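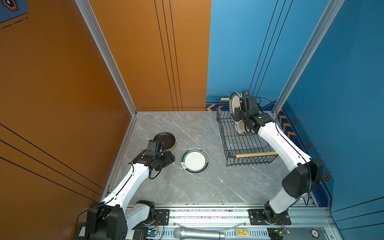
Four plates, one with a dark green rim

Home > Collecting > Care and Storage > Shelf Check

Plates Prints Tins Books Contact

Yearly shelf check, restaurant and railroad china
Filled in by Ilaria Leone, September

1. Wall brackets tight. OK. Two on the north wall took a quarter turn.

2. Shelf lips in place, full length. OK.

3. Weight per shelf. NOT OK. The Bermúdez hotel platters are all on one shelf and it bows in the middle. Move half of them to the bottom.

4. Stacks no higher than 6. OK except the Plinance saucers. Split.

5. Felt or paper between every plate. Mostly. The felt on the Vuredbridge dinner set has gone flat and sheds. Replace before winter.

6. Cups hung or stacked. Stacked cups should come apart. One handle already has a hairline, see item 133 in the card file.

7. Chips and cracks noted on the card. Done. Three new chips, all on foot rims, all old damage I had missed.

8. Backstamps legible, stickers off. Two price stickers left on the Illside bowls. Soak them, don't scrape.

9. Damp. Back corner smells musty. No mold found. Pulled the cabinet out from the wall and will look again in a month.

10. Smoke alarm tested. OK, new battery.

11. Insurance list matches shelves. NOT OK. The list still stops at $2,000 and leaves out the platters. Call the agent.

Still open: 3, 4, 5, 6, 8, 9, 11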